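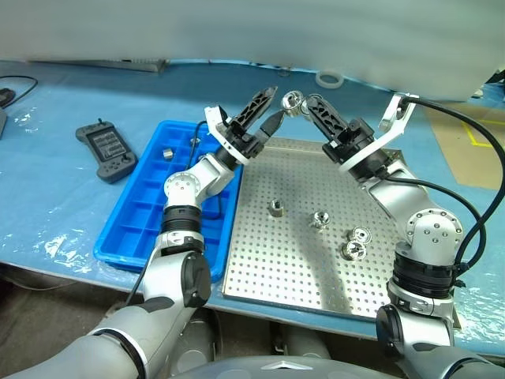 Hullance Folding Workbench, six months in

I bought the Hullance because my old bench was a door. It had been a door for nine years, laid across two trestles, and it still had the hinge cutouts, into which every small screw I ever owned eventually rolled.

The listing promised a bench that "sets up in 90 seconds." My first attempt took most of a podcast. The legs unfold in a particular order, and if you get the order wrong they lock anyway, just at an angle, so you have a very firm bench that slopes toward your shoes. The instructions are one drawing and the word CAUTION. By the second week I could do it in a couple of minutes without swearing, and I'll call that close enough.

Once it's up, it's good. Better than it deserves to be at this price. The maker claims it will carry 1,000 pounds, a number I have no way of testing and no wish to. I can say it held my table saw, a bag of cement and my neighbor Simão Sampaio, who sat on the end of it and explained why I should have bought the Teixeira. (He has the Teixeira. It weighs as much as a calf and lives permanently in the middle of his garage, where his car used to be.)

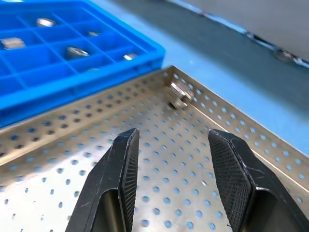 The top is where I start to grumble. It takes glue badly. A drip of yellow wood glue bonded to mine with more conviction than it ever showed on an actual joint, and scraping it off took the finish with it. Hullance sells a replacement top for 50 dollars plus shipping. I put down a piece of hardboard from the offcut bin and moved on with my life.

The clamps that come with it are fine for holding paper. I swapped them for a pair of Dudex ones I already had, which fit the holes if you file the pins a bit. You shouldn't have to file the pins a bit.

Folding it away is easy, though the carry handle is on the wrong side, so the feet bang your shin on every step. I've taken it up and down the basement stairs since January and I have the bruises in order of age.

Would I buy it again? Yes, with a sigh. If you have a real shop with real floor space, get something heavy that never moves. If your shop is also the laundry room, as mine is, then the Hullance folds flat behind the dryer and nobody in the house complains, and that was worth a star to me.

Four out of five. The door has gone back to being a door.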